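Coalition math, again

Quick one before work. Talks at Selanico went past midnight and Mahlet Ambaye walked out with 45 seats on paper, plus Natalia Cárdenas and her 4. The house has 124. You see the problem.

So everything hangs on the Endus list. Everyone says they'll never sit with Cárdenas. Everyone said that about the water party too, and look who had the harbor ministry by November.

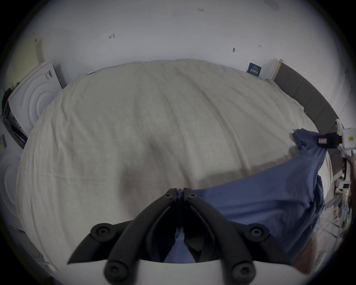 Last changed: November, 7:40 am

OK, more coffee, more thoughts. Dinesh Mondal's column says a minority government can't last past the budget. Maybe. But he said that last time, and that one limped along for 308 days, which beats two of the "stable" majorities I've lived under. Minority isn't pretty. Still a government.

What bugs me is the housing chapter. Leaked draft, more than a page on rent caps and not one number in it. Xóchitl Zamudio ran her whole campaign on that cap! If she signs this she has some explaining to do in Serrano, where people knocked on doors for her in the rain.

Also the speaker's job. Still open. Whoever gets it controls the calender, and the calendar decides if the court bill comes up before the recess or dies quietly. Watch that one, never mind the cabinet photos.

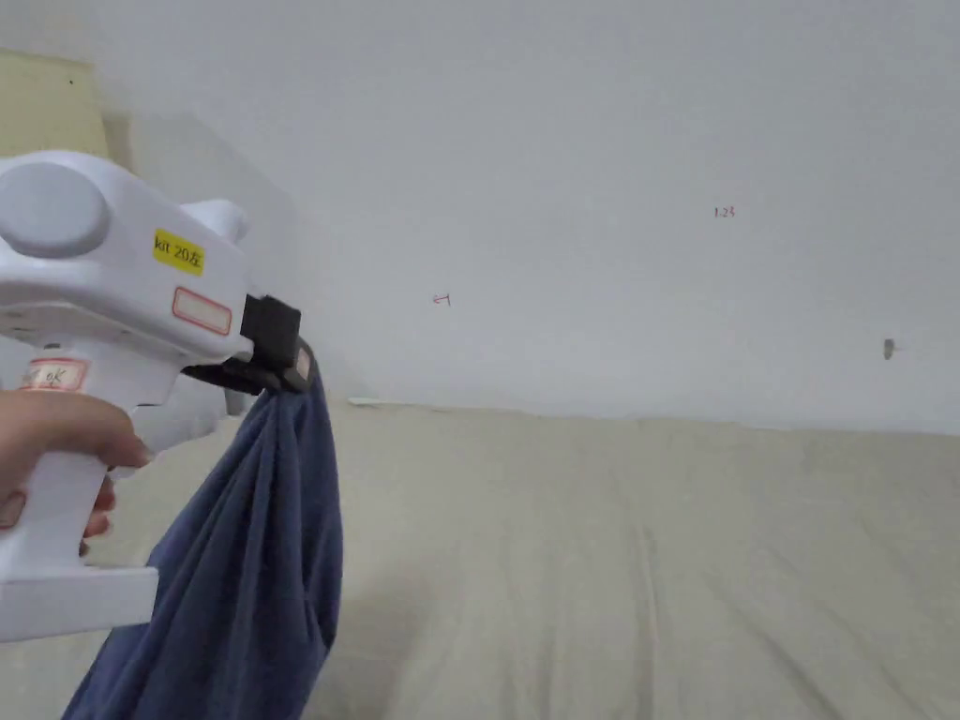
Cirilo Cárdenas, by the way, no relation to Natalia, please stop emailing me about it. He's the one from the Saker valley who wants the rail money. He'll vote for anybody who gives him the rail money. I mean that nicely, at least you know the price.

My guess: Ambaye gets sworn in with outside support from Endus, nothing in writing, everybody denies there was a deal. Then a fight over teh first budget line somebody actually reads.

Comments are open, keep it civil. Will fix typos tonight.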